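Can a machine clear a table yet?

I have been asking the same question for a few years now, and every August I sit down and try to answer it again. Can a machine do an ordinary chore in my house, start to finish, without me standing next to it? I don't mean a factory job where the part arrives in the same spot every time. I mean dishes, laundry, the table after lunch.

Short answer for this year: a few chores, partly. Longer answer follows.

Floors

Floors are the one I would call done, with conditions. I have had a Midis vacuum since we moved to this place. I kept a log of its runs because I keep logs of most things. It ran 414 times. It got stuck on 74 of those, mostly on the fringe of the hall rug and on one charging cable that I never learned to pick up. The rest of the time it did the floor and went back to its dock.

The condition is that I do the picking up first. Shoes, cable, dog toy. That takes me a few minutes and I still count it as work. The machine does the boring part, and I do the part where you have to know what a thing is and where it goes. That split comes up in nearly every chore I looked at.

Dishes

A dishwasher is a robot we stopped calling a robot. It washes well and has for decades. It doesn't load itself, it doesn't scrape the plates, and it doesn't put the bowls back on the shelf. If you timed our kitchen after dinner, most of the minutes would go to those three jobs.

I have watched a lot of demos of arms loading dishwashers. The good ones are good. They are also slow, and the plates tend to be the same plate. I would like to see one deal with our silverware drawer, where the peeler is always jammed under the ladle.

Laundry

Same story. Washing and drying are machines already. Folding is not, at least at a price I would pay. Greno had a folding cabinet for a while that wanted each shirt clipped on by hand, and by the time you have clipped a shirt you could have folded it. I tried one in a showroom and timed both. My hands won. It also refused towels over a certain size and anything with a hood.

The shop

I work part of the week in a small shop that packs hardware kits, so I see the other side too. We got a Marras arm on the packing bench last year. It takes boxes off a short conveyor and stacks them on a pallet. In its best week it moved 1,676 boxes, and I would not want that job back. My shoulder certainly doesn't.

What it does not do is anything at the other end of the bench. Somebody still sweeps up the loose screws, breaks down the cartons, peels off the wrong label, and carries the coffee cups to the trash. We asked the installer whether the arm could sort returns. He was polite about it. Returns come back in every kind of bag with every kind of tape, and half of them have something extra inside. A person sorts them in a morning.

So the pattern in the shop is the same as at home. If the thing is the same size, in the same place, facing the same way, a machine will beat you all day. Change any of those and you are back to a person.

Cups

That brings me to the chore I think about most, and it is a small one. Picking up a cup.

A paper cup is a hard object for a machine. It weighs almost nothing, so a light bump can tip it over. The wall gives when you squeeze it. If it is empty you can crush it and no harm done, but if there are two inches of coffee in it you need a different grip, and from the side you can't see which it is. People sort all that out with a glance and a bit of feel, and we don't notice we did.

The approach that interests me most right now is having people do the chore with the machine's hand. You hold the gripper yourself, go about the job, and the motion gets recorded with a view from the hand. Do that enough times in enough rooms and a robot has something to learn from besides one tidy lab bench.
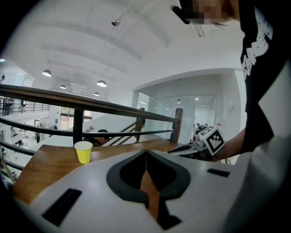 One yellow paper cup on a wooden table, and two hand-held grippers.

I like this better than the polished videos. The table is by a stair railing in a big open building, there are people on other floors going about their business, and the cup is just a cup. It looks like a place where somebody would leave one.

Whether it gets us to a robot that clears a table, I can't say. A person holding a gripper is still using a person's eyes and a person's judgment about what is trash. Copying the motion is one problem. Knowing that the cup is finished with is another, and I have gotten that one wrong myself, to my wife's annoyance.

Where I come out this year

Floors: yes, if you pick up first.
Dishes and clothes: the washing, yes. The handling, no.
Stacking boxes in a shop: yes, and well.
Clearing a table: not in my house.

I did put my name down for the Bivura home trial, which says it will do "light tidying." I asked them what light tidying covers and got a two-page PDF that listed cushions first. If they take me, I'll keep a log of that one too, stuck runs included.

In the meantime I moved the charging cable off the hall floor. The vacuum hasn't stopped there since.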